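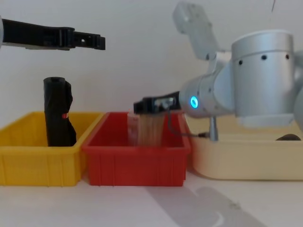
Nundach Community Help
Schools and Colleges > Robotics Clubs and Competitions

Two-arm sorting task: should the second arm be parked or kept over its own bin?

Posted by Vurndale College Robotics Society
Status: open to replies

Our society is preparing an entry for the student sorting challenge in November. The task requires a team to move a set of household items between containers on a table using two arms. We have set out a yellow bin, a red bin and a larger cream tray, and the items include a clear plastic cup part-filled with a granular material. Under the rules as we have received them, material spilt on the table costs 4 points for each attempt, whereas an item left in the wrong container costs 10.

The members would be grateful for guidance on two matters.

First, when the right arm is handling the cup over the red bin, we have so far kept the left gripper raised above the yellow bin. Some members consider that the left arm should be sent back to its rest position until the cup has been released. This adds time to every attempt, and the team is allowed 36 minutes for the full set. We should like to know which arrangement experienced teams prefer.

Secondly, our recorded attempts show that the cup tilts slightly as the gripper closes. The gripper jaws are flat and parallel and the cup wall gives way under them. We have recorded 149 attempts to date, and the fault is more frequent when the cup is taken near its rim. We have not altered the jaws, as we are unsure whether the rules allow pads to be fitted.

Any reply from a school or college that has entered in an earlier year would be especially welcome.

3 replies

Khairul Lumbantobing
Naylor Technical School, robotics supervisor

I supervise the entry from this school and can reply on both points.

With regard to the second arm, we advise our pupils to keep it raised and still, provided that the two work areas have been clearly divided in the program. The important step is to set a boundary between the bins which neither gripper may cross while the other is moving. Your yellow and red bins are practically touching, so the boundary should be drawn above the shared edge, and the full width of each gripper should be allowed for in addition to the centre point. In our first year the pupils used the centre point alone, and the outer corner of one gripper met the other on two occasions. No damage was done, but both attempts were lost.

Sending the arm to rest each time is safe and slow. We do it for the first few attempts of a session, while the pupils are checking positions, and then remove the step.

As to the cup, the height of the grip matters more than the force. Please ask the members to take it lower down, close to the level of the contents, where the material inside supports the wall. The force can then be reduced in small steps until the cup begins to slip, and afterwards raised by one step. I would also recommend a short pause after the jaws close and before the lift begins. Our pupils found that a good deal of the tilting came from lifting too early.

The cable to the gripper should be inspected as well. If there is a loop hanging near the rim of a tray or near any post or bracket, it should be checked through the whole movement by hand, at low speed, with a member standing at the stop button. A cable that catches will pull the wrist round by a small amount, and this can easily be mistaken for a fault in the grip.

brusero_parent

I am not a teacher but my daughter is in a club. They put rubber bands round the jaws and it worked well. I do not know if this is allowed in your competition.

Society of Student Makers, Brusero Branch

The branch entered two teams last year and wishes to add the following to the reply from Naylor.

Pads were allowed at our regional round on condition that they could be removed and were shown to the judges before the first attempt. Rubber bands were refused at the same event on the ground that they might come loose over the containers. Teams should write to the organisers for a ruling and bring the written answer with them, as our two judges did not agree with each other on the day.

The branch does not fully share the view that the second arm should remain raised over its bin. Where one of the items is soft or wrapped, it may stand higher on one attempt than on the next, and a gripper left at a fixed height may then touch it when it begins to move again. Our teams moved the waiting arm a short distance outwards, away from the middle of the table. The added time was small.

We would also ask that the members note the height of the grip beside each recorded attempt. A bare total of failures will be of limited use to them when they come to make changes.

Reply from Vurndale College Robotics Society

The society thanks all who have replied. The members will lower the grip and add the pause before making any other change, and a letter regarding pads has been sent to the organisers. The ruling will be posted on this page when it is received.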